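4.2 Table height and how long people stay seated

Participants were asked to work through a sorting task at their own pace and to stop whenever they wished. The task was the same in all conditions: a stack of printed cards had to be placed into groups by theme, with no right answer and no time limit. We chose it because it keeps both hands busy and requires the person to look down most of the time, as many kinds of desk and bench work do.

Of the 81 people who began the study, 7 withdrew before the second visit and are left out of everything that follows. The rest used each of the two table heights once. Order was balanced across the group. The low table was set so that the top was level with the seated elbow. The high table was raised by a fixed amount above that point. Chairs were the same model throughout, and participants could adjust the seat but not the back.

People stayed seated longer at the low table. The difference was clear in the morning visits and weaker in the afternoon. We had expected the reverse, on the grounds that tired people would be more sensitive to a poor fit. One possible reading is that afternoon participants had already spent hours at a desk elsewhere and were ready to stand up whatever the table was like. The diary entries give some support to this. Several afternoon participants wrote that they "just wanted to move," and few of them said anything about the table itself.

Comfort ratings followed a different pattern. Kleinschmidt and Sabbagh argued that ratings taken at the end of a session mostly reflect the last few minutes, and our data fit that account. Participants who stopped early rated both tables much the same. Those who went on longer rated the high table lower, mainly for the shoulders and the side of the neck. Wrist ratings did not differ between conditions.

We also looked at leaning. Two raters, who did not know the purpose of the study, watched the recordings and marked each period in which a forearm or elbow was resting on the table top. Agreement between them was good for long periods and poor for very short ones, so periods under a few seconds were dropped. At the low table, people leaned early and often. At the high table they leaned late, and then tended to stay in that position until they stopped.

Surface material was not varied on purpose, but it deserves a comment. Zwane found that people rest their arms more readily on wood than on metal or glass — an effect she put down to temperature. Light-colored wood is common in shared workrooms, and a table of this sort is shown in Figure 3.

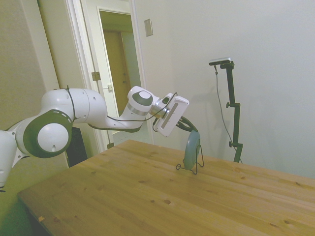 Page last modified: April, 19:02
Figure 3. Work table with a light-colored wooden top.

Our results should not be carried over to metal benches without further work. A follow-up by Meinecke and Espinoza will compare surfaces directly, using the same card task and the lower of the two heights only.

A further limit is that nobody in the sample used a footrest. At the high table, shorter participants raised their seats and some then sat with only their toes on the floor. We did not measure this, and it may account for part of the difference in sitting time.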